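Moved in, mostly

The boxes are gone from the hallway and the kettle has a home. I have lived in the new flat since February, and the rent is 600 a month, which I can manage if I stop buying lunch out.

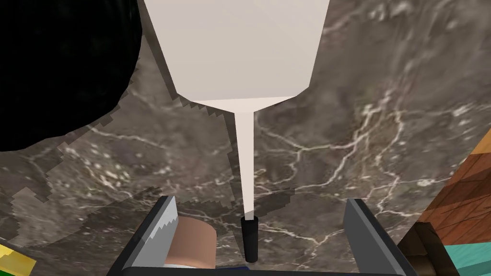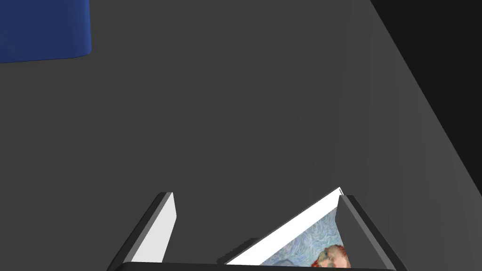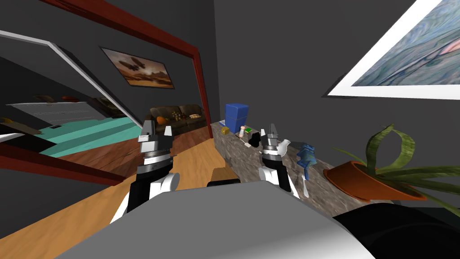 My aunt Rehema makes pancakes the way her mother did, thin and a little sour, and I finally asked her for the recipe. She gave it to me over the phone - six eggs, flour by feel, leave it overnight. I have tried it five times. A spatula with a broad blade like the pale one in the first picture is what she told me to get, as my narrow one tore every pancake down the middle. The batter still comes out too thick. Hamisi ate them anyway and asked for more syrup. I'm calling her again tonight to ask about the flour.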